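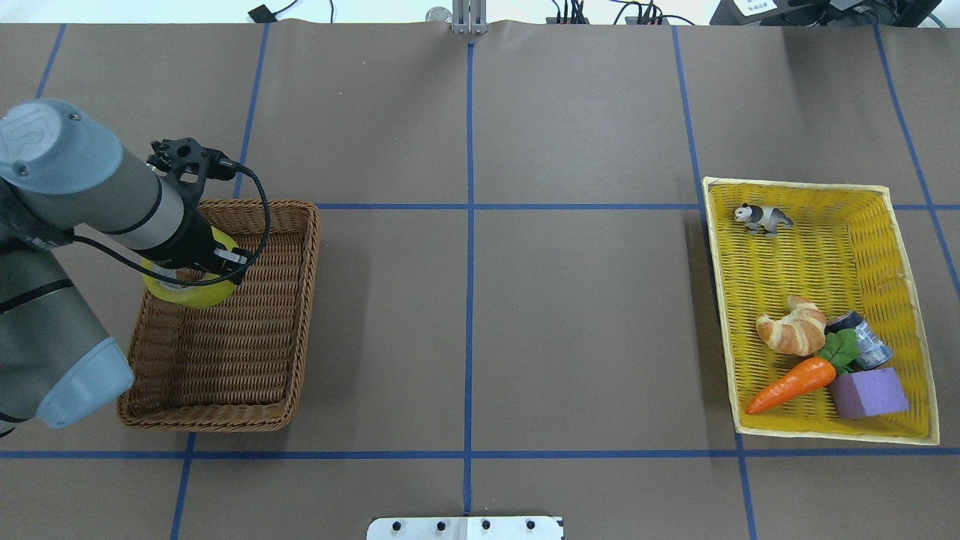

茶色い紙を敷いた台と、籐色の編みかご

春の工房公開に行ってきました 〜フラムステッドのかご編みの里〜

前から一度行ってみたいと思っていたフラムステッドの工房公開に、2018-03-27、ようやく足を運ぶことができました。かご好きの友人には「まだ行ってなかったの?」と笑われましたが、毎年この時期は何かと用事が重なってしまって、気がつくと終わっているんですよね。今年は手帳に早くから大きく丸をつけておきました。

駅からはバスで川沿いをのんびり上っていきます。窓の外にはまだ芽の固い柳の畑が続いていて、これが全部かごになるのかと思うと、それだけでもう楽しくなってしまって、降りる停留所をあやうく乗り過ごすところでした。バス停の名前は「プロザーゲート」。古い水門の名前だそうで、門そのものはもうなく、石積みだけが土手に残っています。帰りに少し時間があったら見ておくといいですよ、と運転手さんが教えてくれました。

最初に訪ねたのは、通りの入口にあるビジャロボス工房です。引き戸を開けたとたん、水に浸けた柳の、青くさいような甘いような匂いがふわっと来ます。この匂い、苦手な人もいるらしいのですが、私はすっかり好きになってしまいました。土間に長い水槽があって、束ねた枝が沈めてあります。皮つきのままだと一週間近く、皮をむいた白いものなら一、二時間で編めるやわらかさになるそうで、そんなに違うものかと驚きました。

案内してくださったのは職人のラミロ・アリエタさん。口数は少ないのに、手の動きを見せるときだけ急に楽しそうになる方です。底を十字に組んで、そこから放射状に枝を広げ、立ち上げて側面に入る。言葉にするとこれだけなのですが、目の前で見ると、どこで枝を足したのかまるで分かりません。「もう一回お願いします」と三度も頼んでしまい、後ろで待っていたご家族連れには申し訳ないことをしました(小さな男の子が「ぼくも分かんない」と言ってくれて救われました)。

四角いかごの話も面白かったです。丸いものより簡単そうに見えるのに、実は角のところで編み目がゆるみやすく、アリエタさんも修業時代はなかなか売り物にしてもらえなかったとか。側面を斜めに開かせる形はさらに気を使うそうで、縁をかがり終えるまで左右の傾きを何度も見比べるのだと話してくれました。うちの台所で玉ねぎを入れている四角いかごも、どこかの誰かがそうやって作ったのかもしれません。帰ってから思わず角をなでてしまいました。

お昼は広場の屋台で、豆のスープと黒パン。日なたに長椅子が出ていて、風は少し冷たかったけれど、上着を膝にかけてしまえばなんてことはありません。隣に座ったご夫婦は毎年来ているそうで、午後の体験教室は早く並ばないとだめよ、と教えてくださいました。あわててパンを口に押し込んで立ち上がったのは言うまでもありません。

その体験教室、参加費は2,000円で、小さなパン皿をひとつ編みます。先生はレイナルド・アマラルさん。もともとは家具の修理をしていて、椅子の座面を編み直すうちにかごのほうが面白くなってしまったのだそうです。とにかくよく褒めてくださる先生で、私のどう見てもゆがんだ皿にも「パンは丸くないから大丈夫」とにこにこしていました。隣の学生さんはとても器用で、先に仕上げて二枚目の相談をしていたくらいです。私は最後の縁どめで枝を一本折ってしまい、先生に手伝ってもらって、なんとか時間ぎりぎりに形になりました。

終わってからは資料室へ。二階の一室だけの小さな部屋ですが、村で使われていたかごが壁いっぱいに掛かっています。台帳の登録は3,964点、そのうち展示に出たことがあるのは2,654点だそうです。うなぎ用の細長い筒、卵を運ぶ底の深いもの、赤ちゃんを寝かせるもの。なかでも忘れられないのが「プタード」という背負いかごで、肩に当たるところだけ別の細い枝で編んであるんです。痛くないように、という気づかいがそのまま形に残っているようで、しばらく前から動けませんでした。

お土産には、皮つきの柳で編んだ小さな果物かごを買いました。濡れたらよく拭いて日陰で乾かすこと、あまり乾燥する季節には霧吹きで少し水をやること、とアリエタさんからの注意書きつきです。植物みたいですね、と言ったら、植物ですよ、と返されました。

これから行かれる方へ少しだけ。工房の床は水で濡れているので、靴は滑りにくいものがいいと思います。体験教室では爪の間に樹皮の色が入りますし、エプロンは貸してもらえますが袖口までは守ってくれません。私の白いカーディガンは、ただいま二度目のお洗濯中です。それから帰りのバスは夕方になるとぐっと少なくなるので、時刻表は着いたときに写しておくと安心です。

七月には柳の皮むきを見せる夏の公開もあるとのこと。パン皿のほうは、いま食卓でみかんをのせています。水門の石積みは結局見そびれてしまったので、次はもう一本早いバスで行くつもりです。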